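Laying out a quilt on a table that's too small for it?
Posted by Annelies Dekker in Sewing and Quilting

I'm making my first full-size quilt, from a pattern called Munatstead, and the blocks never stay where I put them. I have no design wall, one table and a cat. How do people keep rows straight before sewing?

Jasper Declercq
Use the floor.

Ward Vandenberghe
The floor is fine if you are 20 and own knees. I cover the table with paper and tape a grid on it, then lay out the quilt one section at a time. Blue tape on brown is easy to see, even at the hour I usually sew.

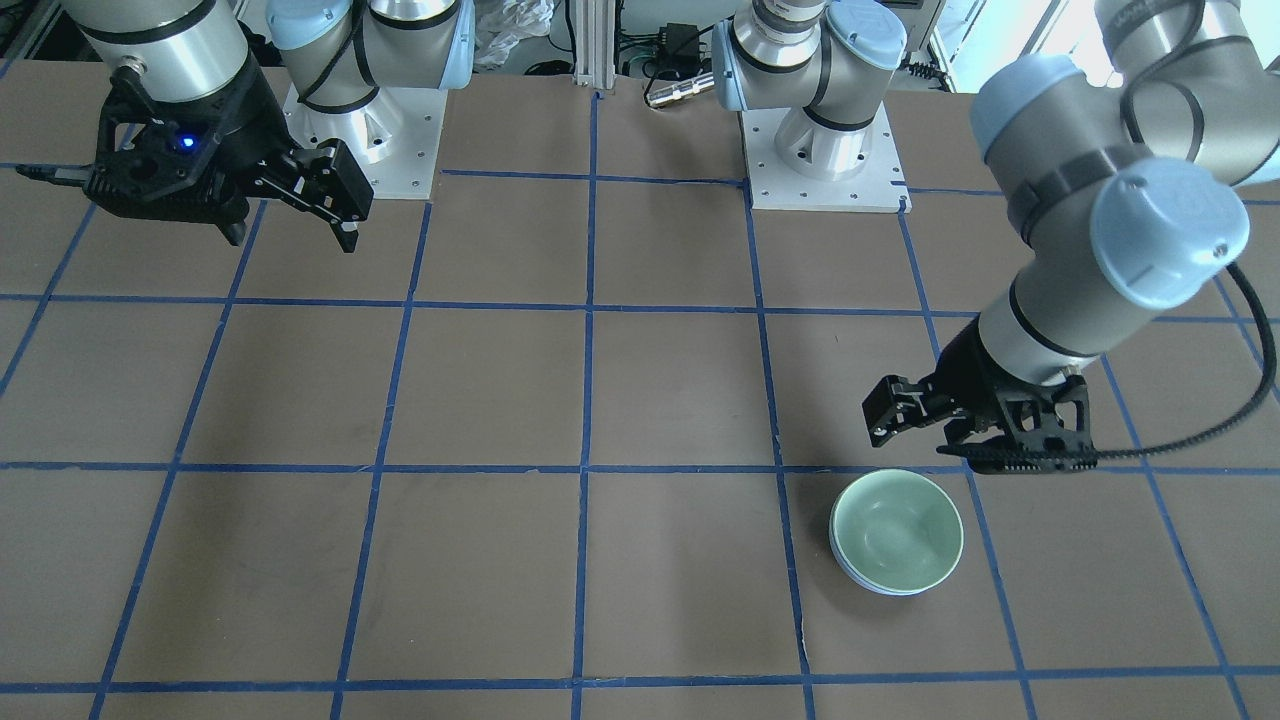
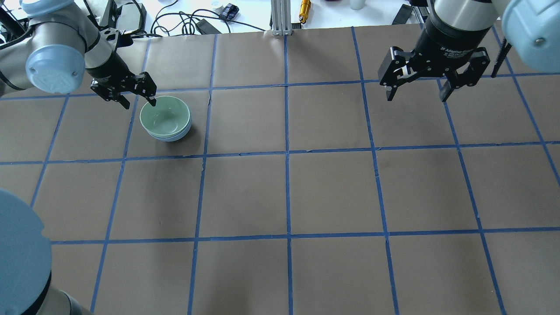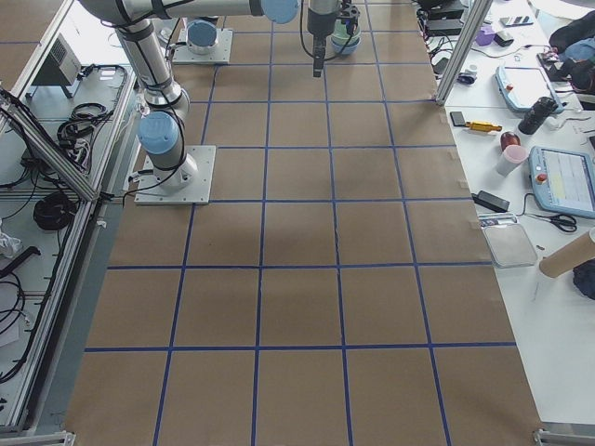 Blue tape on brown paper.

Make the cells the size of your unfinished block, seam allowance included. I once used the finished size and spent a Wednesday evening blaming the fabric. Pin a number to each block before you pick it up. You will think you can remember the order. You can't, and you have a cat.

Press the seams of odd rows left and even rows right so they nest. And cut everything before you start, or you'll be back at the store asking for a gray they stopped making in April.

Ramesh Bansal
Agree about the numbers. I skipped them on a quilt with over 200 blocks and two of them are still upside down. My sister has it now. She says it's modern.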